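Fallo: two-handed demonstrations with thin plastic bags
Data card and notes on the method
7 min read
Shares 14

What this is

Fallo is a small set of recordings of people handling thin plastic bags with a hand-held gripper in each hand, plus the code for training a robot policy on them. It was made at Kostbridge and the robot trials were run in Mernport, on a pair of ordinary arms fitted with the same fingers that people held while recording. We're really pleased with how much came out of so little data, and we'd love other groups to pull it apart.

Bags are a lovely problem. They fold under their own weight, they let light through in some places and throw it back in others, and the shape you saw a moment ago is gone as soon as you touch it. Most of the tricks that work on mugs and blocks assume the object stays the same shape while you reach for it. We wanted to know how far you could get without any model of the bag at all, using only what the grippers see.

The short answer is that it gets you a good long way if each hand can see what the other hand sees.

The result in brief

The full policy completed 65 of 80 trials on bags it had not met in training. A trial counts as complete when the bag is standing, its mouth is open, and both grippers have let go without pulling it over. With the view from the other hand removed, and everything else left alone, fewer than half the trials were completed. Taking away the head view instead made hardly any difference, and that surprised all of us (I lost a bet over it).

What's in the set

There are 267 episodes. Of those, 219 are in the training split and the rest are held out. The split is made by bag, never by episode, so a bag that turns up in training does not turn up in the held-out part. Please keep it that way if you report numbers against ours. We tried a random split early on and the results looked marvellous and meant nothing.

Each episode folder has:

left/ video from the left gripper
right/ video from the right gripper
head/ video from the camera worn on the head
pose.csv gripper positions over time
width.csv how far apart the fingers are
notes.txt free text, sometimes blank

The gripper videos are wide-angle and have not been flattened. Straight edges bend a lot towards the sides. We train on them as they are, and the loader will flatten them if you ask it to with flatten=True. It costs you the corners, and the corners are often where the other gripper is.

Faces are hidden where our blurring tool found them. It misses some. If you find a clear face in a clip, write to the address in CONTACT and the clip comes out of the next version, no argument needed.

How the method works

The policy has two halves, one per gripper, with shared weights. Each half takes the latest few pictures from its own hand and the latest few from the other hand, and predicts a short stretch of motion. So far this is nothing new.

The part we like is what we call the lip head. Before predicting any motion, each half has to say where the upper edge of the bag is in both views, as a soft heat map. There are no hand-drawn labels for this. We get the target by looking ahead in the recording: wherever the fingers next close on plastic, that point is traced back through the video with an off-the-shelf point tracker, and the trace becomes the label for the earlier pictures. When the tracker loses the point we simply drop the label for that stretch and let the motion loss carry on alone.

Tracing through both views at once is what makes it hold together. Crumpled film is nearly impossible to follow from one moving camera; highlights slide along the creases and drag the tracker with them. From two cameras moving differently, the highlights disagree and the real point agrees. We throw out any trace where the two views don't match up after using the marker poses to line them up. It's a simple check, it's maybe a page of code, and it did more for us than every change of network we tried over the whole of July.

Harsh Malhotra wrote the first version of that check as a way of finding bad recordings. It took us an embarrassingly long time to see that it should go in the training loop.

Collecting your own

The set gets better with odd bags in it, so here's how we record.

Set the bag down on the table in whatever state you like. Hold both grippers open in view of each other for a couple of seconds at the start, so that the markers can be found. Then do the task at the speed you would use with your bare hands. New people go very slowly and carefully, and slow recordings train a policy that hovers. If you fumble, carry on and recover. We keep fumbles as long as the episode ends well, and the policy plainly learns from them: on the arms you can watch it miss an edge, back off a little and come in lower. First time I saw it do that I shouted loud enough to bring people in from the corridor!

Run check_pair.py before you pack up. It prints the share of the episode in which the two grippers could be placed relative to each other. Anything poor is worth recording again while the bag is still out.

Don't clear the table. Our early recordings were all made on a bare surface, and the policy trained on those would go for anything pale that was left lying near the bag. Later sessions have everyday things on the table and the trouble mostly went away.

Things that went wrong

Windows. A see-through bag with a bright window behind it loses its edges almost completely in one view. The other hand usually has a better angle, but when both face the glass the lip head spreads out into a smear and the policy dithers. Most of our failed trials were of this kind. We have left those clips in.

Static. Very thin bags sometimes cling to a finger after it opens. The policy has no way of telling "still stuck" from "still holding", and will now and then carry the bag off with great confidence.

Printing. Lettering on a bag gives the point tracker something solid to hold on to, so the labels are better on printed bags, and we suspect the policy has come to lean on print more than it should. We haven't run that test properly. Somebody please do.

Tall, narrow bags are thin on the ground in the set. So are bags with handles. Don't expect much of the policy on either.

Baselines

We include two. The first is the plain policy with no lip head. The second is the Adeleke baseline, our name in the code for the version that gets the lip labels as an extra input instead of having to predict them. It does very well in the held-out recordings and badly on the arms, where nobody hands it the labels and it has to make do with its own guesses. Config files for both are in configs/, along with the seeds we used. If your numbers come out far from ours, check the clock offset between left and right first. A small slip there ruins the two-view check without any error message.

Licence and use

Free for research and teaching. Ask before using it in something you sell. Please don't try to work out who the people in the recordings are.

From the recordings

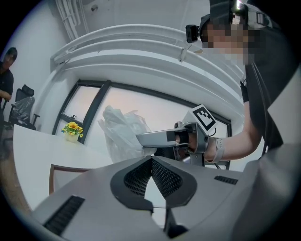
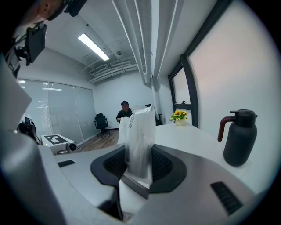

3 comments

Trilok Kaushik
Have you tried the two-view check on cloth? I'd have thought a tea towel would be easier than a bag, with the weave to track, but it also hangs behind the fingers much more, so you may lose the edge in both views at the same time. I've got the plain policy running on our side and the loader was painless, thanks for that. One small thing: width.csv seems to be in metres for the left hand and millimetres for the right in a handful of the early episodes. I've patched it locally and can send the list.

Harsh Malhotra
Yes please to the list! Cloth is next. We've had one afternoon with a pillowcase so far and the traces looked decent until it folded over on itself, then they were rubbish.

Trilok Kaushik
Sent. Try a pillowcase with stripes.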